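Site Diary — Dorkedton Library, Window Replacement

Fri 12 December

The second delivery of frames from Trekosura was received at the Latport store this morning and checked against the order. Of the 20 units expected, 2 were returned owing to scratches on the outer face. The supplier has accepted the return and will send replacements at its own cost.

Fitting continued on the north side, where 7 openings are now complete and sealed. The old sills proved uneven at the stair end, and packing was needed before the frames would sit level. This added half a day to the programme.

The planning officer's letter on colour was read at the morning meeting. The dark grey agreed in August is to be kept for the street front; the courtyard may be finished in white. The office considers the white too bright beside the old brick — a softer shade has been requested, and samples are awaited.

Scaffolding on the James Street side remains in place. Inspection tag 196 was renewed before work began.
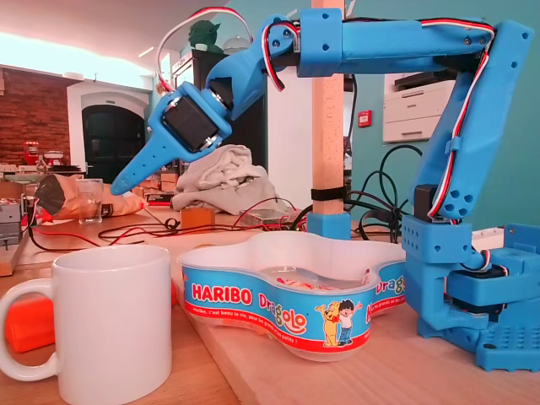 Matters carried forward

Handles for the reading room have still to be chosen. The trickle vents are to be confirmed with the supplier in writing. Work stopped at dusk and the store was locked.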